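Search the Help Center
Enter keywords
Print this page | E-mail this page

Section 2: Setting up your first creator campaign in Cunance

Okay, you've got your account and you've poked around the dashboard a little. Now we get to the part I like best, which is building a campaign and getting it in front of actual creators! I wrote this section while setting one up for Akyol, a small skincare shop I help out with, so the screens I mention are the ones I was looking at as I typed.

You'll need your brand profile filled in before you start (Section 1 has all that). If the New Campaign button is grayed out, go back and check that your billing country is set. I lost most of a morning to that one.

Create the campaign

1. From the left menu, choose Campaigns, then New Campaign.

2. Give it a name only your team will see. I use the product plus the month, so mine was "Night cream April." Creators get the public title, and you type that in the next box.

3. Pick a goal. Reach, Clicks and Sales are the choices. You can't change this after launch, so if you're torn, save a draft and sleep on it.

4. Connect at least one channel. If you sell through Trokico, turn on the store link too, and your discount codes will come across on their own.

Note: The Trokico link can take a few minutes to show up the first time. Refresh once and leave it alone. If you keep clicking Connect you'll end up with duplicate stores in your list, and I still have one I can't get rid of.

Write the brief

5. Open the Brief tab and fill in What We Want. Keep it short. My first one ran to two pages and I got two replies, both asking me what I wanted.

6. Add your must-haves under Requirements: the hashtag, the disclosure wording, the posting window. Put the disclosure first. It's a sponsored post and people need to be told so, and creators like having the exact words to paste in.

7. Drop in a few reference posts if you have them (mine were all from Sketside, where our customers seem to spend their evenings).

Caution: Anything you upload under References can be seen by every creator you invite. Don't put pricing sheets or unreleased packaging in there.

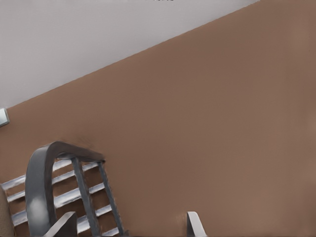 A reader wrote in after the last version of this guide to say that I'd skipped the bit about usage rights, and that it had cost them: they'd assumed they could run a creator's video as an ad, the creator had assumed they couldn't, and the whole thing went back and forth for weeks. Fair point! So now it gets its own step.

8. Under Rights, choose Organic Only or Organic Plus Paid. If you pick the second one, a box opens for how long you'd like to use the content. Fill it in, even if you're not sure yet. You can shorten it later, but making it longer means asking everyone to agree again.

Invite creators

9. Go to Discover and set your filters. I start with location and topic and leave follower count alone until the end, or I miss the smaller accounts that really talk to their people.

10. Tick the creators you like and hit Invite. The starter plan lets you send 23 invitations per campaign, and declined ones don't come back to you, so have a look at each profile first.

11. Write a line or two of your own in the message box. The default text is fine, but it does sound like a default. Mention a post you liked.

Note: The Match score is a guess based on past posts. I've had a lovely time working with a creator who scored 10, and I never heard a peep from one who scored 85. Read the comments under their videos before you read the score.

Check and launch

12. Open Preview and switch to Creator View. Read it on your phone as well, where long paragraphs look much longer.

13. Press Launch. Invitations go out right away and there's no undo, only Pause, and Pause won't pull back messages already sent.

After that, replies land in the Inbox tab and you'll get an e-mail for each one, unless you switch to the daily roundup in Settings (please do, your phone will thank you). Approving drafts and paying creators are both in Section 3.

Print this page | E-mail this page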